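3.2 玩具の種類と卓上の配置 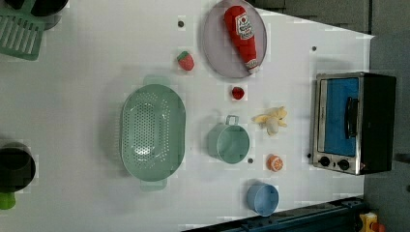
本研究では、ままごと遊びに用いる玩具を「食品」「調理具」「食器」「家電」の四つに区分した。区分の目的は、見た目の色や素材に左右されずに、遊びのなかでの役割によって玩具を扱うことにある。たとえば図4のミントグリーンの水切りボウルと計量カップは、色は共通するが、前者は洗う・水を切る動作、後者は量る・注ぐ動作に対応するものとして別々に記録した。フライ返しと鍋は、水切りボウルと同じく調理具に含めた。

食品には、いちご、輪切りのオレンジ、皮の開いたバナナのほか、ケチャップのボトルも含めた。ボトルは容器でもあるが、予備観察では食器として使われた例がなく、食べ物に「かける」動作と結びついていたためである。バナナとケチャップはぬいぐるみ状の玩具であり、実物の硬さや重さを再現していない。この点が扱い方に及ぼす影響については5節で検討する。

食器は皿とカップとした。灰色の丸皿は、食品を載せる場所として最初に選ばれやすい。図4の配置では皿の上にケチャップのボトルが斜めに載り、いちごは皿の外に置かれている。このような配置を「役割の不一致」と呼び、食品が皿の上にあるかどうかとは別の項目として記録した。皿に載っているというだけでは、配膳が行われたと判断しない。

家電に該当するのはオーブントースターの玩具のみである。天板の右側に据え、全試行を通じて位置を変えなかった。扉のある玩具はほかの玩具の収納場所としても使われるため、調理のために入れたのか、片付けのために入れたのかは、直後の動作から判定した。直後の動作が確認できない場合は「不明」とした。

配置の記録はEveck保育研究室の遊戯室で行い、23試行を分析対象とした。天板には白色のものを用い、試行の開始時には玩具どうしを重ねないことを原則とした。ただし、皿の上に別の玩具を置く条件はこの原則から除いた。

図4　白い天板上に置いたままごと玩具の配置。右側にオーブントースター、中央より左に水切りボウルがある。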